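Do Small Shops Need an Email Newsletter? A Semester With Four Businesses' Mailing Habits

Project report, Introduction to Marketing Practice

Last updated: February 26, 2020

1. Why I picked this

Every guide we were given in the first weeks of the course said the same thing about email. It is cheap, it is personal, you own the list, and it beats social media on return. The guides mostly came from companies that sell email software. I wanted to see whether the advice held up for very small businesses, the kind where the person writing the newsletter is also the person who unlocks the door in the morning.

My question was simple: does a regular newsletter bring a small shop any sales it would not have had anyway? I should say now that I did not fully answer it. I did find out why it is so hard to answer, and I think the guides should spend more time on that part.

2. The businesses

Four businesses let me look at their mailing accounts. Kedow sells houseplants and pots. Pledetti is a clothing store that does loungewear, work scrubs and kids' basics. Leemans repairs and sells used bikes. Bonesach is a bakery with a small catering side. All of them already had a list before I came along, and all of them had been told at some point that they should be doing more with it.

They are not a sample of anything. They are the four that wrote back.

3. What I did

The project ran for six weeks, starting in January. Kedow and Pledetti agreed to send a newsletter every week. Leemans agreed to send two in total, and only if there was something to say. Bonesach made no changes and kept sending its usual holiday emails, which in this period meant one for Valentine's Day.

For each mailing I wrote down the subject line, the open rate, the click rate and the number of people who unsubscribed. I also asked each shop to put a short code word in the email that customers could mention at the register for a small discount. The code word was my attempt to connect an email to a real purchase, because opens and clicks do not pay rent.

I kept the emails plain. The software companies push templates with big banners and three columns, and I had read enough claims about "engaging design" with no numbers attached that I decided to leave it out. Each email had a greeting, one main item, the opening hours and the code word.

4. What happened

Open rates looked good at first. Pledetti's first weekly email did better than anything it had sent the year before, and I was ready to write a very cheerful report. By the third week the rate was back where it had been, and it stayed there. Kedow's pattern was flatter, with one bump for an email about repotting that had no offer in it at all.

I no longer trust open rates much. They depend on a tiny hidden image loading when the message is viewed, so a reader who blocks images is counted as never having opened it, and a preview pane can count as an open when the person was only scrolling past. The dashboards show the number in large green type with a decimal point, as though someone had stood behind each reader and watched.

Clicks were better evidence but there were very few of them. Most of the clicks at Leemans went to the opening hours. I can't call that a sale. It might mean a person planned to come by, or that the hours on the website are hard to find on a phone (they are).

The code words were the part I cared about, and they mostly failed. Kedow had five uses over the whole project. Pledetti also had five, and the store manager believed at least one of those was a relative. Leemans had two. Bonesach put a code word in its Valentine's email as a favor to me and then forgot to tell the weekend staff, so I have nothing usable from there.

5. Problems with my method

There are plenty, and I would rather list them here than be asked.

I had no control group. The right way to do this is to split each list in half, mail one half and leave the other alone, then compare what both halves spend. None of these shops connects purchases to email addresses, so there was no way to compare. The bigger marketing case studies we read in class often skip this step too. They show sales going up after a campaign and leave the reader to fill in the rest. One of our readings credited a December sales increase at a gift store to a new subject line strategy.

The time was short. A bike customer may come in once a year. Six weeks tells you almost nothing about someone like that.

The code word asked people to say something out loud at a register, and a lot of people would sooner pay full price. I would do this part differently. A printed coupon or a link with its own page would have caught more.

I also wrote some of the emails myself. If they were dull, that is my result as much as theirs.

6. The cost side

Guides call email nearly free. The software was free for all four shops at their list size, but the writing was not. Kedow's owner kept track and was losing most of a Sunday evening to each issue, including finding a photo, fixing the layout on a phone and answering the replies. With five code words used in total, that is a bad trade if the code words are the whole story. If they are only a small part of it, maybe it is fine. I don't know which, and neither does the software company, whatever its calculator says.

Replies were the one thing that surprised me in a good way. People wrote back to Kedow with questions about their plants, sometimes at length. No dashboard I looked at reports replies as a result, though to me a customer who writes three paragraphs about a dying fern is worth more than an open.

Unsubscribes went up with weekly mailing at both shops that tried it. The increase was small. The standard advice says these are people who would never have bought anything, which is a comforting thing to believe and was not backed up by data anywhere I looked.

7. What I would tell a shop

I would not tell a small shop to start a weekly newsletter because a blog post said so. I would tell it to send an email when there is news, to put the opening hours in it, and to answer everyone who writes back. Leemans did close to that and got fewer complaints, less work and results that were not clearly worse.

If a shop does want to mail every week, it should decide beforehand what would make it stop. Neither of my weekly shops had done that, and neither had I. When the numbers came in low we all started explaining why they would be better later – and that is exactly the habit I had been criticizing in the guides.

8. Comments after the class presentation

I showed the slides to the class and sent the draft to the shops. Most of the feedback was about section 5, and I have added the part on coupons as a result. One longer comment came from Pledetti and is copied in full after the last picture.

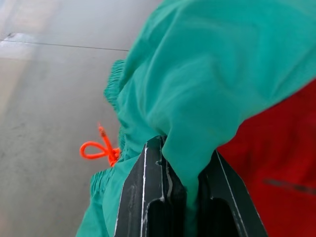

Pledetti: We read the whole thing and we think you are a little hard on the weekly emails. The register codes missed people. We had customers come in asking for the exact item from that week's message and never say the word, and our staff did not write those down since we hadn't asked them to. So your five is too low, but we can't tell you by how much. We are going to keep mailing every other week and ask "how did you hear about this" at checkout until summer. If that comes out flat too, we'll stop.

Related reports
Do Window Signs Still Work? Foot Traffic on One Block
Loyalty Cards at Three Coffee Counters
What Customers Remember From a Radio Spot
Paid Search for a Local Plumber: A Budget Diary
Reading Online Reviews With a Calculator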